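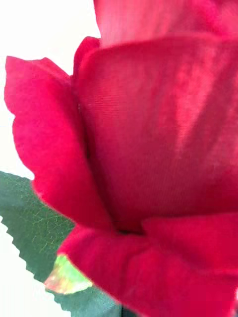 Clean the fingers before you touch the program

I take care of the flower cell at Hastby, two arms at one long white table, and I have an opinion which my colleagues find a little boring. When a cell begins to miss its picks, the first person to be called should be the one with the cloth. Today we call the one with the laptop, and I think this is a wrong habit.

Our cell handles artificial stems, mostly roses and blue hydrangeas. A rose stem is thin compared with the head, it bends where it wants, and the leaves have small teeth that rub on everything. Fabric flowers leave fibers. After 300 picks there is a fine dust on the gripper fingers, and you can feel it with your thumb before you can see it. The stem then turns in the grip, the head hangs down, and the log says "position error". A person who reads only the log will go and change the position.

I did exactly this in my first winter with the cell. I moved the pick point of the right arm, it became better for one afternoon, and then I moved it again. By the time Surachet Nuchit came from the other hall and wiped the fingers with alcohol, my program was so full of small corrections that we had to load the old one. He did not make any comment, he only gave me the bottle.
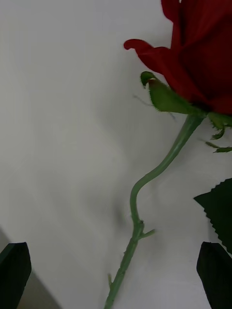
How often should the fingers be cleaned?
At every change of shift, and again after any batch with hairy or glittered stems. The wiping itself takes less than 30 seconds for each arm if the cloth is kept at the cell and not in a locked cabinet.

The wrist cameras need the same attention. They work very near to the petals, and the lens collects the same fibers as the fingers. A gray spot on the lens looks much like a soft shadow on the table, and I have seen good people adjust the lamps for half a day on account of it. Now I keep a rule. Open the gripper, drive the arm over a free part of the table, and look at the live view. If a spot travels together with the arm, it is on the lens.
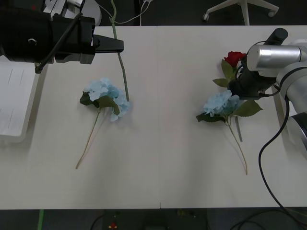
There is also the matter of cables, where I am more strict than the manual. A cable which goes over the wrist should have a loop big enough for the worst turn the arm makes, and somebody should watch that worst turn with their own eyes, at slow speed, after each change of tool. Our manual from Borbély asks for a cable inspection after 900 hours. For a machine that repeats one motion in clean air, I can believe this. Ours turns its wrist in a new way for each stem, so I look every morning in the first hour.

Kálmán Hegedűs, who plans our production, does not agree with me. He says that a cell which needs so much wiping was badly designed, and that covers and better finger pads would cost less than my minutes. Partly he is right. We tried softer pads in June, and they held the hydrangea stems well, but they took up the dust faster than the old ones.
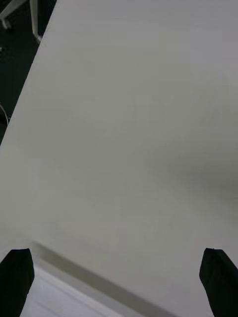 So I would still spend the minutes. The program should be changed only when the fingers, the lens and the cables have been checked, and the check should be written in the book with a name beside it. In our book there are 199 lines by now. Most of them say "cleaned, OK", and the pick points of both arms are the same as they were at the start of spring.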